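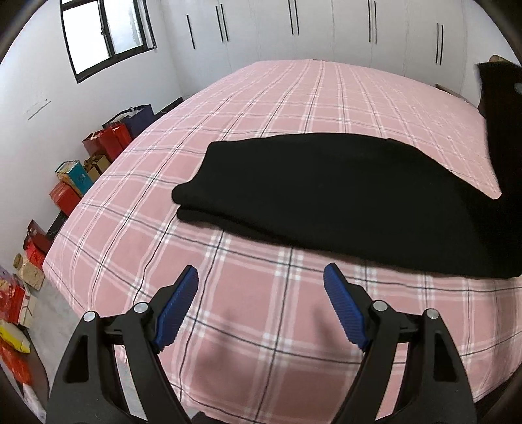 **To:** Mebrat Derese, Pemano
**From:** Dagim Abdella, Hokau folding group
**Re:** Nigatu, second progress report

You asked for a plain answer on whether the hand-held gripper demos are worth paying for through December. My answer is still "maybe", and I lean toward no for the part of the budget that pays for more of the same.

We now have 227 demos of clothes handling recorded in homes. Most are folding and stacking on a bed, with the room left as the family had it. The policy trained on them, Flulurard, copies the first half of a fold quite well. It reaches, closes on an edge and lifts. After that it tends to drift, and I don't think the reason given in our last report (too few demos) holds up. When we trained on half the set, the results looked much the same to me.

Dark clothes are the worst case. Black knitwear and black trousers give the model very little to go on once they are lying flat. The outline is there, but the layers inside it are not, and a person doing the fold is going partly by feel. Our recordings hold no touch signal at all. A patterned sheet underneath helps a bit with finding the outer edge – or we assume it does, and have not tested it against a plain one.
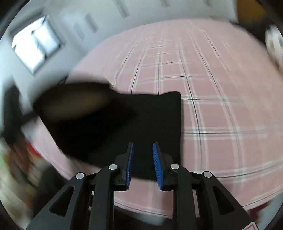 *Last changed: 28/08/2024*

The second problem is blur. People fold fast at home, faster than they do in our lab, and whatever is moving near the fabric smears. Asking them to slow down gives cleaner video and, I suspect, a kind of folding no one does. The team is split on this. I would keep the speed and live with the losses, but I can't back that up with a result yet.

I also want to take back a claim. Our spring summary said the policy "generalizes to new homes." It was tried in 2 new homes, both with a bed of similar height and good window light. That is too thin to carry the word, and I'd ask you not to repeat it in the Pemano newsletter.

What I propose until December:

- Stop general recording now.
- Run 6 small tests on dark fabric only, plain sheet against patterned sheet.
- Have someone outside the group score the folds. We have been scoring our own work, and kindly.
- Hold the order for new finger pads until the scores are in.

The money for the pads can stay unspent. If the tests show no gain from the sheet, I would rather put it toward a touch sensor than another round of home visits.

Still open: the consent form for homes where a window is in view, and who pays for storage after the grant ends. I need your word on the second one before we book anything.

D. Abdella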